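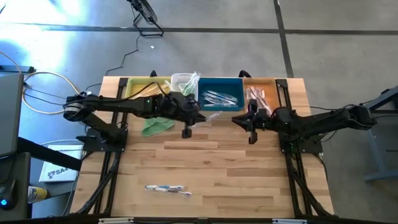 Figure 6.1 Goods grouped in coloured bins. The middle bin holds toothbrushes, still in their packaging.

Chapter 6
A Place for Everything: Grouping and Storing Small Goods

In this chapter you will learn:
how a storeroom decides which goods belong together
the difference between sorting by kind, by use and by speed
what to do with an item that fits nowhere
how to write a bin label that a stranger could follow

6.1 Why we start with the cupboard under the sink

Before we go anywhere near a warehouse, I should like you to think about the cupboard under your own kitchen sink, or whichever cupboard in your home is the one that people apologise for. There will be a bottle of something for the windows, a roll of bags, a cloth or two, quite possibly a candle, and a tin whose lid came off years ago and has not been seen again. You probably know where most of it is. If a visitor asked you for a spare bulb you could lay your hand on one with hardly a glance, and yet you could not easily tell that visitor, over the telephone, how to find it.

That gap between knowing where a thing is and being able to say where it is will be with us for the whole of this chapter. A household can live quite happily with it. A shop can live with it for as long as the same person opens up every morning. The trouble begins on the day that person has a dentist's appointment, and somebody else has to find the nail brushes.

In the last chapter we followed a delivery from the lorry to the back door and checked it against the delivery note. We left it, rather rudely, standing in its cartons in the passage. Now we shall bring it in and put it away.

6.2 Three ways of deciding what goes together

Suppose you have been given the contents of one mixed carton of bathroom goods: toothbrushes, flannels, soap, cotton wool, combs, a few sponge bags. There are a good many sensible ways of dividing them up, and people will argue for their own favourite with surprising heat. Most of these come down to one of three.

Sorting by kind. All the toothbrushes go together, all the combs go together, and so on down the list. It is the way most of us would begin without being told, and it has the great merit that anyone can check it. A comb among the toothbrushes looks wrong from across the room. It is also the easiest arrangement to count at stocktaking, which you will be grateful for when we reach Chapter 9.

Sorting by use. Goods that leave the storeroom together are kept together, even if they are quite unlike one another. A hotel that makes up a small welcome pack for each guest may keep the soap, the comb and the flannel side by side, so that whoever is packing can take one of each without walking. The walking saved can be considerable. The price you pay is that your stock of combs may now be in two places, one for the packs and one for everything else, and somebody has to remember both.

Sorting by speed. Whatever goes out most often sits nearest the door, at a height between the hip and the shoulder, and whatever goes out twice a year can live on the top shelf with the Christmas paper. Larger stores lean on this method heavily. Smaller ones tend to arrive at it by accident, as the popular lines creep forward week by week until they are practically in the corridor.

Very few real storerooms use only one of these. The usual thing is to choose one as the main rule and let another settle the details – by speed for the choice of shelf, for instance, and by kind for the bins along it. What matters is that the main rule is written down somewhere and that the people who work there could tell you what it is.

6.3 The Ladetti storeroom at Flolwood

We shall come back several times in this book to the firm of Ladetti, a supplier of toiletries and household linens to guest houses and small hotels. Its main storeroom at Flolwood carries 862 separate lines, and for many years these were shelved in the order in which the firm had first begun to sell them. If you had been there from the start this was perfectly clear. Soap was near the door, for soap had come first, and shower caps were a long way down on the left, past the towels.

New staff found it very hard going. A picker in her first month might spend 15 minutes looking for a single line, and would then find it beside something with which it had no connection whatever except that both had been taken on in the same October. When the firm opened its second storeroom at Stoldale, it decided to begin again with bins sorted by kind, and with the fastest lines at the front of each bay. The Flolwood room was changed over afterwards, one bay at a time, with trading going on as usual all round it. We shall look at the plan they drew up for this in section 6.7, including the two bays that had to be done again.

6.4 Soft goods and awkward shapes

Boxes are obliging. They stack, they have a front, and they stay where you put them. A folded flannel or a sponge bag does none of these things for long, and soft goods need rather more thought than their weight and price would suggest. 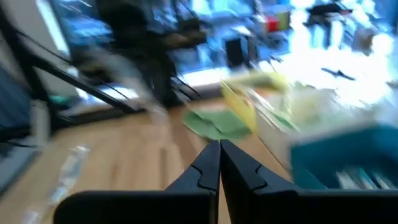

Figure 6.2 A soft item laid flat on a tabletop, next to an open bin.

Three points are worth learning now. First, soft goods take up more room after they have been handled than before, so leave slack in the bin; one that is full to the brim on Monday will be overflowing soon enough. Secondly, put them away with the fold facing you. A row of folds can be read and counted, and a row of loose edges cannot. Thirdly, small soft items slip down behind and beneath larger ones, and should have a bin or an inner basket to themselves wherever space allows.

Inner baskets deserve a word more. The Hattar method, which you will meet in several of the exercises, allows one smaller container inside a bin but never two, on the grounds that a picker will look inside one thing without complaint and will lose patience at the second. You may find this a little strict. Try it on your own cupboard before you decide.

6.5 The item that fits nowhere

Every system of sorting produces leftovers. Is a soap dish to be kept with the soap or with the tumblers? Does a travel toothbrush in its own case belong with toothbrushes or with travel goods? Either answer will do, provided that it is given once, entered in the stock book, and kept to by everyone afterwards.

Please resist the bin marked "Miscellaneous". It fills faster than any other bin in the building, and when it is full somebody will start a second.

Before you read on

Choose a drawer or cupboard at home and empty it on to a table. Sort the contents by kind and make a note of your groups. Then gather everything up and sort it again, this time by use. Which items changed their neighbours? Keep your notes by you, as you will need them for the labelling exercise at the end of section 6.6.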